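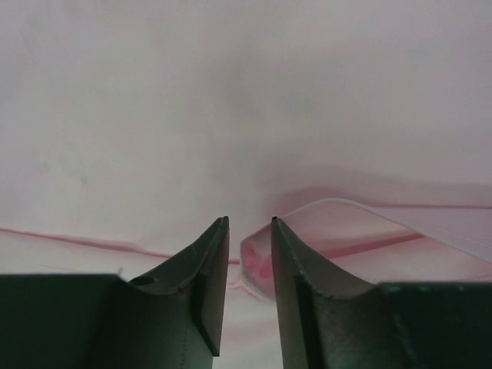
## 4. Moving your data to the Plendov phone

Complete section 3 (SIM and network) before starting. The transfer runs over a direct Wi-Fi link between the two phones and uses no mobile data. The old phone must run the Berero transfer app, version 8 or later.

**Caution:** Do not remove the SIM tray from either phone during a transfer. The Plendov phone restarts its radio when the tray opens, and the link is lost.

### 4.1 Before you start

1. Charge both phones to at least 40 percent. The transfer will not start below this level, even with a charger connected.
2. On the old phone, open **Settings > Storage** and note the space used.
3. On the new phone, open **Settings > Storage** and compare. The free space must be larger than the figure from step 2.
4. Turn off any VPN on both phones.
5. Turn off battery saver on the old phone.

### 4.2 Pairing

1. On the new phone, open **Settings > System > Transfer** and select **Receive**.
2. On the old phone, open the transfer app and select **Send**.
3. Scan the code shown on the new phone. If the old phone's camera does not work, tap **Use number** and type the eight digits instead.
4. Check that both phones show the same device name, then tap **Confirm** on each.

The code expires after 276 seconds. If it expires, tap **New code**. There is no need to restart either phone. 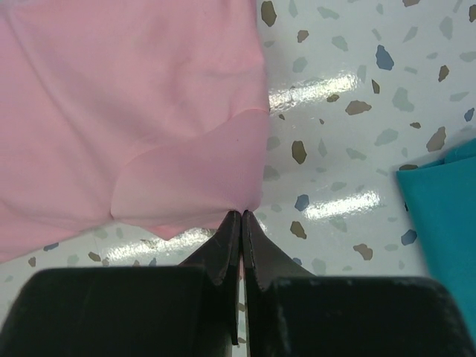

Handset Documentation Team, Limard

### 4.3 Selecting items

1. Select the groups to copy: contacts, messages, call log, photos, apps, settings.
2. Tap a group name to open it and clear single items.
3. Tap **Start**. Leave the screen of the old phone on until the counter begins to move.

Note: Messages are copied as one block. A single conversation cannot be left out at this stage — delete it afterward on the new phone.

Note: Apps are downloaded again from the store, and only their settings are copied. Banking apps and most work profiles ask for a new sign-in.

Albums holding more than 1,838 photos are split in two on the new phone. The second part carries the same name with "(2)" added. No photos are lost, and the parts can be merged in the gallery under **Album > Combine**.

### 4.4 If the transfer stops

| Message | Action |
|---|---|
| Link lost | Move the phones closer together and tap **Resume** on the old phone. |
| Not enough space | Clear the photos group, finish the transfer, and copy the photos by cable (section 5). |
| Version mismatch | Update the app on the old phone and repeat 4.2. |
| Error T4 | Restart both phones. Begin again at 4.2, step 1. |

Items already copied are skipped when a transfer is resumed.

**Caution:** Do not reset the old phone until you have opened the contacts, messages, and gallery apps on the new one and checked their contents. A reset cannot be undone.

Revised Sunday, July 27, 2025. Text: Kelly Frota. Technical check: Roel Aerts. The table in 4.4 replaces the error list in the earlier edition.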